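How to tell whether your running shoes are worn out (without believing the box)

Updated April 11, 2023

Every shoe brand has a number it would like you to remember, and the number always seems to arrive just before the new model does. I've never found one I trusted. A light runner on towpaths and a heavy one on kerbs don't wear out a shoe at the same rate, so a single figure for both is a sales aid. What follows is the check I do at home. It takes a quarter of an hour and costs nothing.

What you need

Both shoes, clean and dry
A ruler marked in millimetres
A flat table or worktop
A pencil
The shoes you wear for walking about, if you want something to compare with

Step 1. Let them dry

Take out the insoles and leave everything in a room, away from radiators, overnight. Damp foam feels softer than it is. I once gave up on a pair of Kerero trainers in February after a week of rain, and by the weekend they felt perfectly fine. I had already ordered the replacements, of course.

Step 2. Stand them on the table

Put the shoes side by side with the heels towards you and get your eyes down to table level. The back of each heel should stand upright. A slight lean is common and doesn't mean much. If one shoe tips clearly inwards or outwards, press down on the collar with a finger and let go. A shoe that rocks has an uneven sole, and that matters more to me than any mileage log.

Use a hard surface for this. Carpet hides everything, and so does a tablecloth.

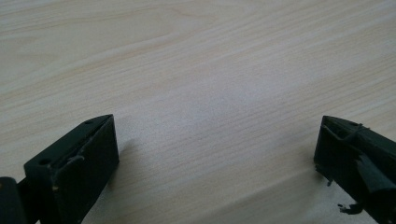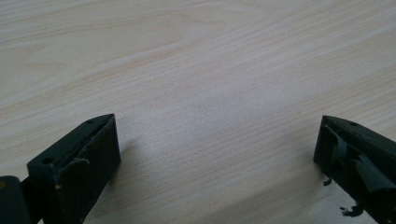 Step 3. Measure the heel

Make a pencil mark on the side of the midsole, near the back, and measure from the table up to it. Write it down. Do the same on the other shoe, at the same spot. A difference of 2 mm between left and right is enough for me to look closer. Less than that could easily be your ruler, or the factory.

If you have the sense to do this when the shoes are new, you'll have something to compare with later. Hardly anyone does. I only started with my last pair of Adams, and my notes for the first month are missing.

Step 4. Press the foam

Push your thumb hard into the side of the midsole, under the heel and then under the ball of the foot. Fresh foam gives and comes back. Tired foam either barely moves or stays dented. Creases along the side are often treated as proof of death, and I don't think they are. Some foams crease on the first outing and carry on for a year.

Step 5. Twist and fold

Hold the heel in one hand and the toe in the other and twist gently. Then bend the toe up. The shoe should fold where your foot folds. If it now folds in the middle of the arch and didn't before, I'd retire it. Some very light racing shoes do this from new, so go by how yours used to behave.

Step 6. Look at the rubber last

Most people start with the tread, which tells you about grip and very little about cushioning. Bald patches are a good reason not to run on wet leaves. If the rubber has gone through to the foam, stop using them for running.

What about the mileage figure?

My Jallby pair felt flat after 64 runs, most of them short. The pair before, same model and same size, lasted well beyond that. I can't explain it and I doubt the shop could either. Keep a count if you like keeping counts, but treat it as a reminder to do the check.

Be wary of the treadmill test as well. The Notosden running shop offers one, and it lasts around 60 seconds, in a new shoe, on a springy belt. Almost anything feels better than what you walked in wearing.

If you're still not sure

Rest the old pair for a few days and run your usual route in them, then again in something else. If your shins or knees complain in one pair only, you've got a better answer than the ruler will give you. If they complain in both, leave the shoes alone and see a physio before you spend any money.

Old pairs are fine for the garden. Mine have been through the compost heap several times and the foam still hasn't split.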